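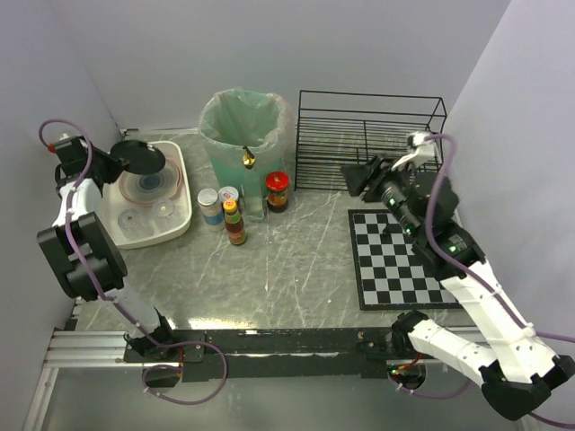 Glaze notebook, June

Morning, 7:30

Kiln log first. Bevard kiln hit top temp overnight and shut itself off, no error on the panel. Left it closed until after coffee. Lid cracked at 85 C, too early I know, but needed the shelf back for the Ivine order.

Base white, third batch. Sieved twice through 80 mesh, still lumpy at the bottom of the bucket. Think the kaolin bag got damp over the winter. Opened a new bag, marked the old one TEST ONLY in red. Please dont use it for orders.

Mixed 660 g dry for the tile run. Water added by eye until it dripped off the stick the way it should, then checked on the gravity cup. Slightly thin. Left lid off to let it settle, will pour some water off the top tomorrow.

Tile results, rutile line

Going up in steps on the same white base, same clay, same shelf, all dipped for a count of 8.

- lowest: nothing much. Cream, a bit dull. Could pass for the plain white in bad light.
- next: warmer, small specks where it's thick on the edges. Nice. Nivo would like this one for the bowls.
- next: specks run together, starts to break brown over the ridges
- top: too much. Crusty, matte patches, one pinhole right in the middle of the tile. Drop it.

So stay between the second and third. Next round split the gap and do two tiles at each so we're not guessing off one bad dip.

Crawling again on the inside curve of the small cups. Same spot every time, just under the rim. Either dust after bisque or I'm going too thick there. Wiped half of them with a damp sponge before dipping and left half alone. Those go in the next load, bottom shelf, sponged ones have a pencil S on the foot.

Afternoon

Mikkelsen clay arrived. Softer than the last lot and a shade grayer. Wedged one bag, threw a couple of cylinders, it stands up fine but doesn't like being pulled thin. Shrinkage bar cut and marked, drying on the rack by the window. Don't move it, the marks smear.

Cut 40 more test tiles from the old clay while I still have it. Want the rutile line finished on one body before switching. If we change clay halfway the whole thing is worthless.

Cone packs for the next firing made, still wet, on the small bat. Somebody with dry hands please turn them over before you lock up.

Slow cool question: last two loads I just let it drop and the surface came out shiny. The older tiles on the wall are softer looking and I beleive those had a hold on the way down. Settings not written anywhere I can find. If they're in your notebook, copy them in here.

To do

- kiln wash on the two cracked shelves, or bin them
- new sieve, the 80 has a tear near the frame
- pour off base white, recheck gravity
- email Ivine re: cream vs warm cream, send both tiles
- order rutile, jar is nearly out
- label. the. buckets.

Recent entries
Copper red, another bad one
Shelf warping and what to do with bent props
Reclaim bucket smell
Bisque too hot? Notes on absorption
Ivine bowls, foot ring sizes

Last updated: June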